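Cahier d'atelier, cellule démontage
6 novembre 2021

Objet : arrêt tardif sur l'essai 722, insertion de barrette mémoire

Je reprends depuis le début, la note écrite à chaud est illisible et Anju Sachdeva me dit qu'elle est fausse sur un point (la vitesse, voir plus bas).

Les faits. Séquence d'insertion lancée normalement, barrette déjà dans la pince, carte mère connue, fente côté processeur. Descente verticale. La barrette se présente de travers, touche le bord de la fente, et le bras continue. Pic enregistré à 72 N sur l'axe Z. L'arrêt de protection finit par tomber, mais bien après le franchissement du seuil de contact, celui qui était censé faire relâcher l'effort et remonter. Barrette fendue au niveau du détrompeur. La carte mère de ce jour-là est mise de côté, étiquetée HS en attendant, on ne la remet pas en service même si elle démarre.

Personne n'avait les mains dans la zone. Je l'écris parce que c'est la première question du formulaire, et parce que la réponse ne me rassure pas beaucoup. Dix minutes plus tôt j'avais le poignet au-dessus de la nappe SATA pour la dégager. Bras à l'arrêt, certes, mais arrêté par le même logiciel.

L'explication de Stumine est arrivée en moins d'une heure, au téléphone, ce que je trouve rapide pour quelqu'un qui n'avait pas encore ouvert le journal. Selon eux : tare du capteur d'effort faite avec la barrette en appui, donc décalage, donc seuil franchi trop tard. Conclusion proposée : « erreur de procédure, refaire la tare pince libre ». Ticket fermé de leur côté.

Je ne suis pas convaincu.

1) La tare du matin est dans le journal, pince vide, bras en position haute. Valeur résiduelle normale. Il n'y en a pas eu d'autre avant l'incident. Pour que leur histoire tienne il faudrait une tare fantôme, que rien n'enregistre. Possible, mais alors le problème est là et il est plus grave que celui qu'ils décrivent.

2) Un décalage constant donnerait une erreur constante. Or les insertions précédentes de la même série se sont arrêtées correctement, avec des efforts ordinaires.

3) Sur la courbe, l'effort mesuré est bon. Il monte comme il doit monter. Le capteur a vu le contact, c'est la réaction qui manque. On accuse donc le seul élément de la chaîne qui a fait son travail.

Essais de l'après-midi. Avec Anju, reproduction à vide : cale en mousse dense à la place de la barrette, vitesse réduite, seuil abaissé, boîtier retiré du poste. 52 descentes. Le retard est réapparu 3 fois. Trois vrais retards, visibles sur la courbe, l'effort franchit le seuil et la consigne de position continue de descendre comme si de rien n'était. Avec la mousse c'est sans conséquence, on l'entend à peine.

Ce que ces trois cas ont en commun, d'après les journaux : le module Drellar (la couche qui surveille les efforts et parle au contrôleur) était en train de recharger sa configuration de pince. Pendant le rechargement, il publie encore la dernière valeur d'état, « pas de contact », avec un horodatage neuf. Triltari reçoit un message frais, le juge valide, et poursuit la trajectoire. De son point de vue tout va bien.

Anju pense que c'est ça et rien d'autre. Je suis plus réservé. Trois occurrences, c'est mince, et on les a regardées en sachant ce qu'on cherchait. Il faudrait relire aussi des descentes sans retard et vérifier qu'aucun rechargement n'y tombe au mauvais moment. Elle s'en charge. Si on en trouve une seule, l'hypothèse prend un sérieux coup.

Question à laquelle je n'ai pas de réponse : pourquoi un rechargement en pleine séquence ? Sur la doc, la configuration se charge au démarrage et au changement d'outil. On n'a pas changé d'outil. Anju a vu passer une mise à jour de Drellar en avril, avec une ligne dans les notes de version, « robustesse améliorée de la gestion de configuration ». Je me méfie toujours de ce genre de ligne. Elle va essayer de remettre l'ancienne version sur le banc de la salle Bajpai, où il n'y a rien de cassable.

Correction sur la vitesse : j'avais noté que la descente se faisait à vitesse d'approche. C'est faux, elle était déjà en vitesse d'insertion, lente. Ça ne change pas le diagnostic mais ça aggrave le pic. À cette vitesse-là le système avait largement le temps de réagir.

Autre piste, que je n'écarte pas : la vision. La barrette n'aurait pas dû se présenter de travers. L'estimation de pose de la fente était donnée avec une confiance excellente, comme toujours. Je n'ai jamais vu ce score descendre assez bas pour qu'il serve à quelque chose. Les deux fentes noires sont parallèles et voisines, les reflets sur le plateau alu sont forts, et la caméra de poignet a les doigts de la pince dans le bas du champ, qui mordent justement sur les fentes. Rien de tout ça n'est pris en compte dans le score. Mais il faut garder les deux sujets séparés. Une pose fausse, ça arrive, et c'est à l'arrêt sur contact de rattraper. Si on écrit « problème de vision » dans le rapport, Stumine changera l'éclairage et on sera repartis pour la même chose.

Et les câbles. La nappe d'alimentation passe en boucle juste au-dessus de la carte, les SATA descendent des baies, et le modèle de collision du boîtier ne contient aucun câble. C'est un boîtier vide et propre, comme sur le catalogue. J'ai demandé en réunion si quelqu'un avait prévu le cas d'un doigt qui accroche un fil. On m'a répondu que la souplesse des câbles les rendait négligeables. Noté ici pour qu'on puisse le relire.

Décisions, valables jusqu'à nouvel ordre :

Plus d'insertion en automatique. Descentes pas à pas, bouton de validation tenu, un opérateur à l'arrêt d'urgence et qui ne fait que ça.

Aucune intervention dans le boîtier sans coupure de puissance du bras. La pause logicielle ne compte pas comme un arrêt.

Journal Drellar en mode détaillé, même si ça remplit le disque.

Limite d'effort côté contrôleur abaissée, indépendamment de Drellar. C'est elle qui a fini par arrêter le bras l'autre fois, autant la régler correctement. Elle était restée à la valeur d'usine, ce qui est de notre faute et de la mienne en particulier.

Ticket Stumine : demande de réouverture envoyée avec les trois courbes. Pas de réponse pour l'instant. Je leur ai posé une seule question, volontairement : que publie Drellar pendant un rechargement ? S'ils me reparlent de la tare, je transmets plus haut.

Poste remonté en fin de journée avec un autre boîtier Dell pour les essais pas à pas. Processeur en place, refroidisseur déposé, câblage laissé tel quel, on verra bien pour la souplesse négligeable. 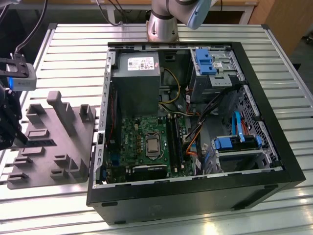
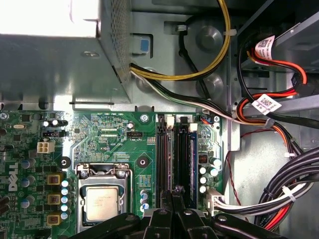

Boîtier des essais pas à pas, processeur à nu. Vue fixe, puis caméra de poignet.

Reste à faire : relecture des descentes sans retard (Anju), retour à l'ancienne version de Drellar sur le banc Bajpai (Anju), modèle de collision avec au moins un volume grossier pour la boucle jaune et noire (moi), commande de barrettes de rebut. Ne plus utiliser de mémoire récupérable pour ce genre d'essai.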